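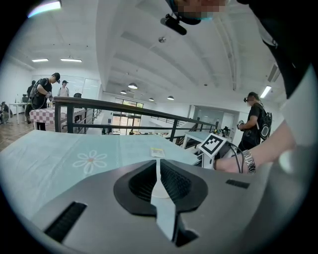 Home | Reviews | Grippers | Forum

Illska hand-held gripper, 3 months in
Tymofii Lysenko

Grip is fine on soft items. The fault is in the finger drive: after almost 1,000 closures, the right unit began to stick half shut.

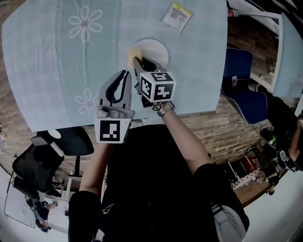
Vakulenko replaced it in 19 days. The second unit has not stuck so far, but the logged width drifts and needs a reset every 4 hours. Check yours before recording.

Shares 4 | Comments 3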